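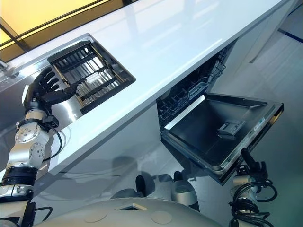
식기세척기 문을 여는 로봇보다 그 안을 다 비우고 문까지 닫고 물러나는 로봇을 보고 싶다고 Haris Gashi는 말한 적이 있다. 가사 로봇을 다루는 글에서 자주 되풀이되는 주문이고, 이 분야가 어디까지 왔는지를 꽤 잘 짚은 말이기도 하다. 문을 여는 일은 된다. 접시 한 장을 꺼내는 일도 된다. 끝까지 가는 일은 되는 날이 있고 안 되는 날이 있다.

# 식기 정리 로봇

**식기 정리 로봇**은 싱크대, 건조대, 식기세척기, 찬장 사이에서 그릇을 옮기고 넣고 꺼내는 작업을 하는 로봇, 또는 그런 작업을 할 수 있도록 훈련된 범용 로봇을 가리킨다. 좁게는 식기세척기 적재와 하역만을 뜻하고, 넓게는 남은 음식 처리, 애벌 헹굼, 물기 제거, 수납까지 포함한다. 가정용 로봇 연구에서는 빨래 개기와 함께 가장 자주 다루어지는 과제이며, 급식 시설과 식당의 세척 구역에서도 비슷한 기술이 쓰인다.

그릇을 씻는 일 자체는 오래전에 기계로 넘어갔다. 식기세척기는 가정에 들어온 자동화 기계 가운데 가장 성공한 축에 든다. 남은 것은 그 앞뒤의 일이다. 더러운 그릇을 집어 방향을 맞추어 꽂고, 깨끗해진 그릇을 꺼내 제자리에 두는 일은 여전히 사람 손이 한다. 기계와 기계 사이에 낀 이 짧은 구간이 놀라울 만큼 어렵고, 그래서 연구자들에게는 놀라울 만큼 재미있는 문제가 되었다.

## 명칭과 범위

한국어에서는 ‘설거지 로봇’이라는 말이 더 널리 쓰인다. 다만 이 말은 두 종류의 기계를 한꺼번에 가리켜 혼동을 낳는다. 하나는 솔이나 분사 노즐로 그릇을 직접 닦는 기계이고, 다른 하나는 이미 있는 식기세척기를 사람 대신 사용하는 기계이다. 이 문서는 뒤의 것을 주로 다룬다.

관련 용어는 다음과 같다.

- **적재**: 사용한 그릇을 세척기 선반에 넣는 작업
- **하역**: 세척이 끝난 그릇을 꺼내는 작업
- **수납**: 꺼낸 그릇을 찬장이나 서랍에 넣는 작업
- **양팔 조작**: 두 팔이 같은 물체를 다루거나, 한 팔이 다른 팔의 일을 받쳐 주는 조작
- **개입**: 로봇이 작업하는 동안 사람이 손을 대거나 원격으로 명령을 내리는 일

‘자율’이라는 말은 저자마다 범위가 다르다. 시작 버튼을 누른 뒤 개입이 한 번도 없을 때만 자율로 치는 경우가 있고, 떨어뜨린 그릇을 사람이 주워 싱크대에 되돌려 놓는 정도는 허용하는 경우도 있다. 성능을 비교할 때에는 이 차이부터 확인해야 한다.

## 작업의 구성

### 싱크대에서 꺼내기

싱크대 안은 로봇의 눈에 불리한 장소이다. 금속 벽이 조명을 되비추고, 깊은 쪽은 어두우며, 그릇은 서로 기대거나 포개져 있다. 깊이를 재는 센서는 반짝이는 면에서 값을 놓치기 쉽고, 물이 고여 있으면 바닥의 위치도 틀리게 잡힌다. 유리컵은 사정이 더 나쁘다. 투명한 몸통 너머의 것이 먼저 보이기 때문에 컵이 있어야 할 자리에 아무것도 없다고 판단하는 일이 생긴다.

사람은 이런 문제를 손으로 푼다. 대충 뻗어서 닿는 대로 더듬고, 손끝에 걸리는 가장자리를 따라가 잡는다. 여러 손가락을 가진 로봇 손이 주목받는 까닭도 이 더듬기에 있다. 손끝에 촉각 센서를 단 손은 눈으로 놓친 테두리를 접촉으로 찾아낼 수 있다. 아직 사람만큼 빠르지는 않지만, 접시 가장자리를 찾아 손가락 하나를 밑으로 밀어 넣는 동작을 기계가 해내는 것을 보면 탄성이 나온다. 몇 초 걸리지 않는 그 동작에 센서, 제어, 학습의 성과가 전부 들어 있다.

### 건조대와 바구니

건조대는 그 자체로 까다로운 물체이다. 가는 살이 나란히 서 있어 깊이 영상에서는 끊어져 보이고, 그릇을 꺼내다 살에 걸리면 건조대가 통째로 딸려 온다. 싱크대 안에 넣어 쓰는 건조대는 벽과의 틈도 좁아서 손이 들어갈 방향이 제한된다. 사진의 로봇은 한 손을 싱크대 속 건조대 위에 두고, 다른 팔은 문이 열린 식기세척기 곁에 낮게 두고 있다. 높이가 서로 다른 두 작업면을 한 몸으로 감당해야 한다는 점이 주방 작업의 특징이다.

### 세척기에 넣기

적재는 배치 문제이다. 접시는 살 사이에 세워야 하고, 컵은 엎어야 하며, 국그릇은 물이 닿는 쪽을 향하게 기울여야 한다. 큰 냄비가 분사 날개를 막으면 나머지 그릇이 모두 덜 씻긴다. 여기에 집집마다 다른 선반 모양이 겹친다. 접히는 살, 높이를 바꿀 수 있는 윗단, 어디에나 옮겨 놓을 수 있는 수저통이 모두 변수이다.

넣는 순서도 결과를 바꾼다. 안쪽부터 채워야 팔이 그릇 위를 지나지 않고, 먼저 넣은 접시의 각도가 다음 접시의 자리를 정한다. 사람은 이것을 배우지 않고도 한다고 생각하지만, 한집에 사는 두 사람이 적재 방식을 두고 다투는 일이 흔한 것을 보면 정답이 분명한 일은 아니다. 로봇에게 누구의 방식을 가르칠 것인지는 실제로 연구 주제가 되어 있다.

### 꺼내기와 수납

하역은 적재보다 쉬운 과제로 꼽힌다. 그릇이 서로 떨어져 있고, 방향이 정돈되어 있으며, 음식물이 묻어 있지 않다. 그래서 공개 시연에는 하역이 자주 나온다. 어려움은 그다음에 온다. 찬장은 문이 달려 있고 안이 보이지 않으며, 같은 모양끼리 포개야 한다. 밥그릇을 포개는 동작은 간단해 보이지만, 마지막 몇 밀리미터에서 힘을 빼지 못하면 이가 나간다.

### 문과 서랍

식기세척기의 문은 앞으로 내려오는 구조가 많다. 열린 문은 바닥 위로 길게 나와 로봇이 서 있을 자리를 빼앗는다. 로봇은 문 옆으로 비켜서거나 문 너머로 팔을 뻗어야 하고, 선반을 당겨 내면 자리는 더 줄어든다. 문의 무게와 경첩의 저항은 제품마다 다르며, 오래 쓴 문은 중간에서 멈추지 않고 떨어지기도 한다. 문을 여는 동작은 연구실에서 일찍 풀린 문제로 여겨졌지만, 낯선 집의 낯선 문에서는 지금도 실패의 첫 번째 장소가 되곤 한다.

## 하드웨어

### 손

두 손가락 집게는 값이 싸고 튼튼하며 제어가 쉽다. 접시 테두리나 컵 손잡이를 잡는 데에는 충분하고, 실제로 많은 성과가 집게로 나왔다. 다섯 손가락에 가까운 손은 둥근 그릇을 감싸거나 손 안에서 물체를 돌려 잡을 수 있다. 대신 관절이 많아 고장이 잦고, 손가락 사이로 물과 세제가 들어가는 문제를 따로 해결해야 한다. 방수 장갑을 씌우는 방법이 널리 시도되지만 촉각이 둔해진다.

어느 쪽이 주방에 맞는지는 결론이 나지 않았다. 집게를 지지하는 쪽은 신뢰성을 들고, 손가락을 지지하는 쪽은 집 안의 모든 물건이 사람 손에 맞추어 만들어졌다는 점을 든다. 둘 다 맞는 말이어서 논쟁이 식지 않는다.

### 팔과 몸통

주방 작업에는 두 팔이 유리하다. 한 팔로 선반을 붙들고 다른 팔로 그릇을 꽂거나, 무거운 냄비를 양쪽에서 들 수 있다. 작업 높이는 무릎 아래의 아랫단에서 머리 위 찬장까지 이어지므로 몸통이 숙여지거나 오르내려야 한다. 다리로 걷는 몸은 좁은 곳에서 자세를 바꾸기 좋고, 바퀴 달린 몸은 안정적이고 전력을 덜 쓴다. 손목과 팔뚝을 따라 밖으로 늘어진 배선은 연구용 기체에서 흔한데, 선반의 살과 문 모서리에 걸리기 쉬워 가정용으로 가려면 안으로 넣어야 한다는 지적이 많다.

### 눈

머리에 단 카메라는 작업대 전체를 내려다보기에 좋지만, 막상 손이 그릇에 닿는 순간에는 제 손에 가려 그릇이 보이지 않는다. 이 때문에 손목에 작은 카메라를 더하는 구성이 흔하다. 손목 카메라는 접촉 직전의 모습을 가까이서 보여 주며, 김이 서리거나 물방울이 튀면 쓸모를 잃는다. 하역 작업을 세척 직후에 시키지 않고 김이 빠질 때까지 기다리게 하는 운용 방식은 여기서 나왔다.

## 학습 방법

초기의 식기 정리 로봇은 그릇의 입체 모형을 미리 갖고 있다가 영상에서 같은 모양을 찾아 정해진 자세로 잡는 방식을 썼다. 모형이 있는 그릇에는 정확했고, 선물로 받은 찻잔 하나가 섞이면 멈추었다.

현재 널리 쓰이는 방법은 사람의 시연을 모아 학습시키는 모방 학습이다. 조작자가 원격 장치로 로봇의 두 팔을 움직여 작업을 되풀이하고, 그때의 영상과 관절 움직임을 기록한다. 신경망은 영상을 보고 다음 움직임을 내놓도록 훈련된다. 이 방법의 매력은 규칙을 글로 쓸 필요가 없다는 데 있다. 접시가 살에 걸렸을 때 살짝 흔들어 넣는 요령 같은 것은 말로 옮기기 어렵지만, 시연에는 저절로 담긴다.

시연만으로는 채우지 못하는 부분도 뚜렷하다. 능숙한 조작자는 실수를 적게 하고, 그 결과 로봇은 실수한 뒤에 무엇을 해야 하는지를 배우지 못한다. 그래서 일부러 틀어진 상태에서 시작하는 복구 시연을 섞는다. 넘어진 컵, 반쯤 빠진 선반, 바닥에 떨어진 숟가락이 훈련 자료의 귀한 재료가 된다.

시뮬레이션은 적재 순서나 몸의 위치를 계획하는 데 유용하다. 미끄러운 접시와 젖은 손가락 사이의 마찰은 아직 충실히 흉내 내지 못하며, 이 부분은 실물 훈련에 기댄다. 최근에는 언어 지시를 함께 받는 모델이 늘어, “나무 주걱은 넣지 말고 옆에 둬” 같은 주문을 알아듣는 로봇이 시연되고 있다. 몇 해 전만 해도 따로 프로그램을 짜야 했던 일이라 발전의 폭이 실감 난다.

## 평가

### 지표

흔히 쓰이는 지표는 성공률, 소요 시간, 파손 수, 개입 수이다. 성공률은 그릇 하나를 단위로 삼느냐 세척기 한 대 분량을 단위로 삼느냐에 따라 인상이 크게 달라진다. 그릇 하나하나에서 높은 성공률을 보이는 로봇도 한 대를 처음부터 끝까지 비우는 데에는 번번이 실패할 수 있다. 작은 실패 확률이 그릇의 수만큼 쌓이는 까닭이다.

### Plurora 주방 과제

Plurora 주방 과제는 낯선 주방에서의 식기 정리를 겨루는 공개 평가이다. 그릇 40점을 싱크대에서 세척기로 옮기고 문을 닫으면 한 회가 끝나며, 참가 로봇은 주방을 미리 보지 못한다. 그릇에는 유리컵, 얇은 사기 접시, 손잡이가 긴 국자가 반드시 섞인다.

Irnau에서 열린 회차에는 일곱 팀이 참가했고, 개입 없이 문을 닫는 데까지 간 팀은 넷이었다. 이 회차에서 가장 많은 감점이 나온 물건은 국자였다. 손잡이가 선반 밑으로 빠져 아랫단이 닫히지 않는 일이 여러 팀에서 되풀이되었기 때문이다. 심사에 쓰인 영상은 꽤 볼만하다. 닫히지 않는 선반을 두 번 밀어 본 로봇이 손을 거두고 몸을 낮추더니, 밑으로 빠진 손잡이를 손가락으로 들어 올려 다시 밀어 넣는 대목에서 관람석의 박수 소리가 크게 들린다.

### 시험 환경의 한계

평가 주방은 조명이 고르고 바닥이 비어 있다. 실제 주방에는 바닥 매트가 깔려 있고, 아이가 지나가며, 작업대 위에 장을 본 봉지가 놓여 있다. Geetha Rai는 시험 주방에 젖은 행주 하나만 던져 놓아도 순위표가 뒤집힐 것이라고 썼다. 이 지적 뒤로 방해물을 규칙에 넣자는 제안이 이어졌으나, 어떤 방해물이 공정한지를 두고 의견이 갈린다.

## 업소에서의 이용

급식소와 식당의 세척 구역은 가정보다 앞서 있다. 그릇 종류가 적고 모양이 일정하며, 같은 자리에서 같은 동작을 하루 종일 되풀이하기 때문이다. Urkley의 급식 시설에서는 컨베이어로 들어오는 식판을 고정형 로봇 팔이 집어 세척 선반에 꽂는다. 식판 한 종류만 다루고 수저는 사람이 걸러 내지만, 맡은 범위 안에서는 안정적으로 돌아간다.

Mughal 계열의 장비는 절충형에 속한다. 열세 종류의 그릇을 등록해 두고, 등록되지 않은 그릇이 나타나면 옆 칸으로 밀어 사람에게 넘긴다. 모르는 것을 억지로 잡지 않게 한 설계인데, 파손을 줄이는 데 효과가 컸고 작업자들의 평도 좋았다. 범용성을 목표로 하는 가정용 연구에서도 이 ‘넘기기’ 동작을 받아들이는 예가 늘고 있다. 자신 없는 와인 잔을 작업대 한쪽에 얌전히 남겨 두는 로봇은 쓰는 사람에게 꽤 믿음직스럽게 보인다.

공장의 부품 세척 공정도 같은 계보에 놓을 수 있다. 바구니에 부품을 꽂고 빼는 동작은 적재와 하역 그대로이며, 금속 부품은 깨지지 않는 대신 기름기 때문에 미끄럽다. 가정용 연구에서 나온 촉각 기반 파지 기법이 이쪽으로 옮겨 간 사례가 있고, 반대로 공장의 위치 보정 기법이 선반 살 맞추기에 쓰이기도 한다.

## 가정에서의 과제

### 속도

사람이 세척기 한 대를 비우는 데에는 몇 분이면 된다. 로봇은 더 오래 걸리는 것이 보통이다. 다만 가사에서는 속도의 값이 공장과 다르다. 밤사이에 끝나 있으면 충분하다고 여기는 이용자가 많고, 이 경우에는 소음이 더 큰 문제가 된다. 그릇이 부딪는 소리를 줄이려고 내려놓는 동작을 일부러 늦추는 설정도 연구된다.

### 안전

주방에는 칼이 있다. 칼날이 위로 향하게 꽂힌 수저통은 사람에게도 위험하고, 칼을 쥔 로봇 팔이 움직이는 공간에 사람이 들어오는 상황은 더욱 조심스럽다. 현재의 시범 운용에서는 칼을 작업 대상에서 빼는 경우가 많다. 열린 문도 위험 요소로 다루어진다. 작업 도중 로봇이 멈추면 문이 열린 채 통로에 남으므로, 정지 전에 문을 닫거나 소리로 알리는 절차가 권장된다.

### 위생

사용한 그릇을 만진 손으로 깨끗한 그릇을 만지면 세척의 의미가 사라진다. 적재와 하역을 잇달아 하는 로봇에게는 손을 씻는 단계가 필요하다. 로봇이 수도꼭지 밑에 제 손을 대고 헹구는 시연은 보기에는 귀엽고 내용은 진지하다. 방수 등급, 세제에 견디는 재질, 손가락 틈의 건조까지 한꺼번에 걸린 과제이다.

### 비용

범용 로봇은 가전제품보다 훨씬 비싸고, 식기 정리 하나만으로는 값을 정당화하기 어렵다. 이 때문에 같은 기체가 빨래, 정돈, 장 본 것 정리까지 맡는 것을 전제로 논의가 이루어진다. 세척기와 찬장을 로봇이 쓰기 좋게 고치는 편이 싸다는 의견도 있다. 문이 위로 열리거나 선반이 스스로 나오는 주방이라면 지금의 기술로도 많은 부분이 해결된다는 것이다. 반대편에서는 주방을 뜯어고쳐야 하는 로봇은 세 들어 사는 사람에게 소용이 없다고 말한다.

## 현재 수준

2026년 8월 30일 일요일을 기준으로 이 문서의 편집자들이 정리한 상태는 다음과 같다.

| 작업 | 준비된 주방 | 낯선 주방 |
|---|---|---|
| 세척기 문 열고 닫기 | 안정적 | 대체로 가능 |
| 접시·컵 하역 | 안정적 | 대체로 가능 |
| 접시·컵 적재 | 대체로 가능 | 기복이 큼 |
| 유리잔 다루기 | 기복이 큼 | 드물게 가능 |
| 냄비·조리 도구 적재 | 기복이 큼 | 드물게 가능 |
| 찬장 수납 | 대체로 가능 | 기복이 큼 |
| 남은 음식 처리 | 드물게 가능 | 시연 수준 |

기계가 설거지 뒤치다꺼리를 할 수 있느냐는 물음에는 ‘할 수 있으나 맡겨 두고 외출하기는 이르다’는 답이 적당하다. 그래도 표의 왼쪽 열이 이만큼 채워진 것은 대단한 일이다. 접시 한 장을 옮기는 데 실험실 전체가 매달리던 시절과 비교하면 변화는 분명하고, 오른쪽 열도 회차가 거듭될 때마다 조금씩 움직이고 있다.

다음 Plurora 주방 과제는 9월로 예정되어 있다. 방해물 규칙은 시범 종목에만 적용되며, 국자는 그대로 남는다.

## 같이 보기

- 모방 학습
- 양팔 조작
- 로봇 손
- 촉각 센서
- 빨래 개기 로봇
- 식기세척기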